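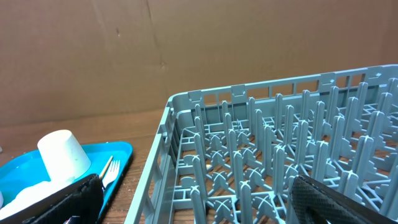
Most written rules for robots that handle household goods cover the arm. They say how fast it may move near a person, where the stop button goes and who may open the controller. Very little is written about the dishes.

I think that is a mistake, and I would like to see a short standard for table clearing before more of these machines go into school kitchens and care homes. Clearing a tray into a rack looks like a small job. It has more ways to go wrong than most of the factory work I used to inspect. A fork and a thin wooden stick can lie side by side on the same tray, and only one of them may belong in the wash. A crumpled napkin can sit right up against a cup. A rack has rows of pegs, and a plate leaned the wrong way against them will slide.

Last April I read the test report for a clearing arm sold by Karaca. It claimed 812 successful placements out of 1000. The report did not say what a success was. Radwa Tazi, who ran kitchens for a hospital group before she took up testing, asked the company for its definition. A placement counted if the item ended up inside the rack. A cup standing right side up and holding water counted. So did a fork dropped flat on the floor of the rack.

My first rule would be that the maker must publish what counts as done. For a cup, that means upside down, resting on the rack and not touching its neighbor. For a fork, it means in a holder, with the same end up every time. If the machine can't do forks, the maker should say so on the first page.

The second rule concerns waste. Paper and wooden sticks should be sorted out before any dish is lifted, and a test should fail if either one reaches the rack. Kristof Wouters at Bukosar disagrees with me on this. He says the order of work should be left to the software, and that only the end result matters. I would accept that if the trays were always the same. They are not.

Third, grip pads need a cleaning schedule. A patterned pad holds a wet cup better than a smooth one, and it also holds food. The manuals I have seen give a date for replacing the pads and no instructions for washing them between a dirty tray and a clean plate. A cook would be sent to the sink.

Salma Abou Zeid has offered to host a first draft at Javwood, and almost 120 kitchens have said they would comment on it. I hope the makers send someone too. The next meeting is on a Wednesday, after the lunch service.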